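This site uses cookies to remember your settings. Accept all | Manage choices

4. Recording Rules and Acceptance Criteria

4.1 Scope

The rules in this section apply to all garment episodes recorded with hand-held grippers under the Naltora protocol. They were drafted in February, after a first batch collected without written rules proved hard to use for training. Two operators at Skukance had folded the same shirts in different orders, and neither order was marked in the logs. Of the 2,696 episodes in the present release, all were checked against the version given here.

4.2 Table and garments

The table must be clear within 60 cm of the garment being handled. Items may remain at the far end as long as they stay put during the episode. A shirt is laid flat before recording begins, and creases are left as they fall. We do not ask operators to smooth the fabric by hand, as bare-hand contact with the garment voids the episode.

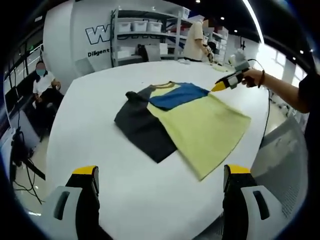

Each operator holds one gripper per hand and starts with both fingertips off the cloth. Contact should be made with the colored pads only. Cables are kept on the operator's side of the table and must not cross the garment at any time. Bracelets and watches are allowed if they sit above the grip and do not catch on the fabric. Sleeves that reach the wrist are rolled up.

Other people may be present in the room. They should not reach over the working area, and faces are blurred before any file leaves the site.

4.3 Order of work and stacking

Finished garments go to the far side of the working area, away from the operator. The next garment may be started with the stack still on the table, provided that the stack is not used as a weight to hold the fabric down. Early reviewers disagreed on this point. Spyros Stojanović, who ran the review, settled it by allowing light contact between the stack and the collar but no pulling against it. Episodes with such contact carry the tag "adjacent" in the Miranda log.

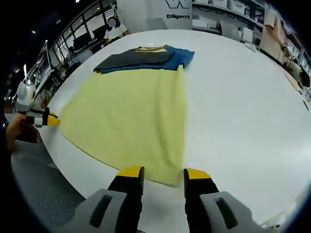

Figure 7. Yellow T-shirt laid flat with a folded gray and blue stack near its collar.

4.4 Review

An episode is accepted when two reviewers agree that all rules were met. If they disagree, a third reviewer decides and notes the rule in question. A dropped garment does not void an episode; the operator picks it up with the grippers and continues. Stopping the recording to correct a mistake does void it, and the attempt is logged as incomplete.

Related items
Pronero: Labeling Guide for Soft Goods
Naltora Protocol, Change Log (2025-04-24)
Calibration Checks for Hand-Held Grippers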